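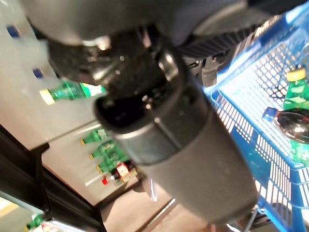
Frequently asked questions

Last updated 8/23/18

I get the same handful of emails over and over (which I love, please keep sending them!), so I've put my answers in one spot. If you're new, I live outside Curton, I do a big grocery shop once a month, and I write about it at much greater length than my family thinks is reasonable.

Why only once a month?

Distance, mostly. The nearest full-size supermarket is in Vendatthorpe, 223 km from my driveway, and the highway is two lanes the whole way with one decent washroom. When we first moved out here I was going every week and spending a fortune on gas and drive-through coffee. Stretching it to two weeks was easy. Stretching it to four took me most of a year and a lot of sad carrots.

Isn't there a store in Curton?

There is, and I'm very fond of it! Coetzee's has milk, eggs, bread, bananas, some freezer stuff and the best butter tarts I've ever had from a counter that also sells fishing licences. I pop in for milk and fruit most weeks. I couldn't feed four people out of it on my budget, though, so the heavy stuff comes from the city.

How much do you spend?

The big shop averages 400 dollars. That's for two adults and two teenagers, one of whom is currently eating cereal out of a mixing bowl. It includes toilet paper, dish soap and dog food, and it doesn't include what I spend at Coetzee's or the half pig we split with the neighbours every fall. People write to tell me this is either shockingly high or shockingly low. Prices vary so much from one province to the next that I wouldn't use mine as a yardstick.

How do you plan for four whole weeks of meals?

I don't plan meals by date, I'd go bananas. I keep a list of 15 suppers we all like and I buy for those, plus the makings of soup. Some get cooked twice. I write them on the whiteboard and whoever is cooking picks one and rubs it out. The first ten days are salads, stir-fries, anything with fresh greens. After that we move on to cabbage, squash, beets, and by the last week it's a lot of chili and perogies and nobody minds as long as there's sour cream.

What fresh vegetables last the longest?

Cabbage is the champion -- I've had a green one go seven weeks in the bottom of the fridge with only the outside leaves to peel off. Carrots are good if you cut the tops off and keep them in a bag with a bit of paper towel. Turnips, parsnips, beets, celery wrapped in foil. Onions and potatoes go in the cold room, on separate sides. Don't bother with bagged spinach unless you're going to freeze it the day you get home. Cucumbers break my heart every time and I keep buying them.

Can you freeze milk?

Yes! We use the bagged kind and it freezes beautifully. Thaw it in the fridge in a bowl in case of leaks and give it a good shake in the jug. It looks a bit yellow while it's frozen and that's fine. I wouldn't freeze cream unless it's going into soup.

And cheese?

Grate it first. A frozen block goes crumbly when you try to slice it, but grated cheddar straight from the freezer onto a casserole is perfect.

What freezer do you have?

An Orkelitz chest freezer we bought second-hand from a couple in Vendatthorpe. It's noisy, the lid light has never worked and I'd buy it again tomorrow. I keep the layers sorted with cloth bags: one for meat, one for bread, one for veg. Before that I was hanging upside down with a flashlight looking for peas.

Do you use a cart or a basket?

Cart for the big shop, obviously, and sometimes two if one of the kids has come along to push. At Coetzee's I stick to a basket, even when I'm tempted by the specials. Once it's too heavy for my arm I'm done, and it has saved me from many, many boxes of crackers.

How do you keep things cold on the drive home?

Three coolers and every freezer pack I own. I pack them in the parking lot, frozen things together and as tight as I can manage, and I do the meat and dairy aisles last. In January the problem goes the other way and I've had lettuce freeze solid in the back of the van -- so in winter the produce rides inside a cooler with no ice at all, under an old sleeping bag.

What happens if the highway is closed?

We eat weird. I keep a shelf downstairs with rice, lentils, canned tomatoes, peanut butter, powdered milk and too much tuna. We've been stuck for nine days past shopping day and the only real crisis was coffee. I keep two extra tins now.

Can I get your list?

Yes, it's on the printables page, and you're welcome to copy it for your own use. It's in the order of the store I go to, so you'll want to shuffle the aisles around. The spreadsheet version is there too. It's grown to 1,635 rows because I've logged every price since we moved, so give it a minute to open.

Do you accept sponsored posts?

No thank you. I pay for my own groceries and I like being able to be rude about the cucumbers.

I asked you something and you haven't answered!

Sorry! Our internet goes out when it's windy. Try me again after the weekend, and put the word "groceries" in the subject line so I can find you.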